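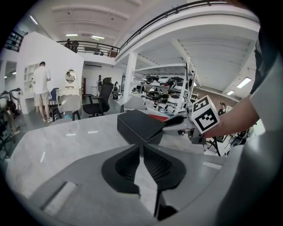
Kanchan Dixit asked in her comments on the last report whether the handling rules should cover hand-held grippers at all, given that no motor drives the operator's arm and the usual separation distances mean little when the operator is holding the tool. Her view was that a short annex would be enough.

We considered the annex and decided against it. Hand-held work at Nallport now accounts for 3,091 accepted recordings, and most of the open findings relate to it. The draft therefore carries a full section, numbered 3, with the following content.

3.1 Marker condition. Fiducial markers are checked before each session. A marker with a lifted corner, a scratch across the pattern or visible glare under the room lights is replaced and the tool recalibrated. Calibration values are stored with the session record.

3.2 Shared workspace. Where two grippers work over one table, the operators agree on the order of approach before starting. Fingers are not closed on an object that the other tool is still holding, except in tasks written as handovers.

3.3 Bystanders. People in the background must have signed the site notice. Wuridano has asked for a stricter rule, with a clear zone behind the table. The cost of this in an open-plan building has not been estimated and the point remains open.

3.4 Session length. Continuous operation is limited to 26 minutes, followed by a break. The limit comes from our own trial in January and will be reviewed.

Status against plan. Sections 1 to 3 are drafted. Section 4 (data retention) is late; the Pacheco site has not returned its comments. A sample audit of 300 recordings against the draft found gaps mainly under 3.1, where calibration values were missing or had been copied from an earlier session. The recording software will refuse a session without fresh values from the next release.

Budget. Spending is within the approved amount. We request that the unspent travel line be moved to the second audit, to be held at Wurton.

Decisions needed from the funder: the bystander rule in 3.3, and the travel transfer.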